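The Two-Day Promise

5 May 2025

I ordered a desk lamp from Utevel last week and the checkout page told me, in a cheerful little box, that it would arrive in 2 days. It also told me that if I paid a bit more I could have it tomorrow. I have owned lamps before. I didn't need this one tomorrow. I still sat there with my finger over the button for longer than I'd like to admit.

I'm starting to think fast shipping is mostly a thing we've been talked into wanting. Go back and look at your own orders. I went through mine as far as September, and I could find exactly one item where the day mattered, a replacement fuse for the dryer. Everything else sat in the hall in its box. The bath mat sat there for a week and a half.

The stores say customers demand it. Maybe they do. But the only survey I've seen quoted lately was on Grodwood's own site, where they asked 400 shoppers whether they'd like their packages sooner. Who says no to that? Ask the same people whether they'd like their packages sooner if everything on the site cost a dollar more, and I suspect you'd get a different chart. They didn't ask that, or if they did, they didn't print it.

And it does cost more. "Free" two-day shipping is in the price of the lamp. I checked the same lamp at a small shop in Barkcombe that charges for postage and says "allow a week or so." With postage added it came out cheaper. The shop's website looks like it was built on a lunch break, and I'd bet that's why most people never get as far as the cart.

Then there's the tracking. I got six messages about that lamp. Order received, order being prepared, label created, on its way, out for delivery, delivered. Label created! I don't know who is comforted by that one. I've come to believe the messages are there so that we feel something is happening, and to get the store's name in front of us a few more times before the week is out.
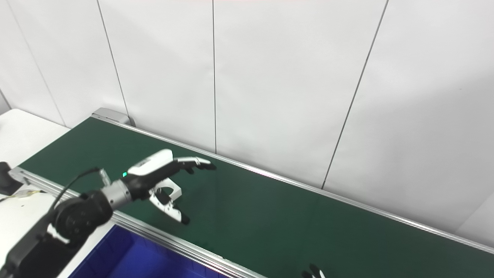 A green conveyor belt between its aluminum rails.

I will give them this much: the lamp came on time. It came in a box big enough for a microwave, with a long tail of brown paper, but it came. My complaint is that I'd have been just as happy on Friday, and I was never offered Friday. There was fast and there was faster. A few stores do have a "no rush" option, Onyeka being one, though they tuck it under a drop-down and pay you in points that run out before you can spend them.

So I'm trying something for the rest of the spring. Anything I want to buy goes on a list on the fridge and stays there a week. If I still want it, I order it the slow way, or I walk to a store. So far the list has a garlic press and a second phone charger on it, and I've already crossed off the garlic press.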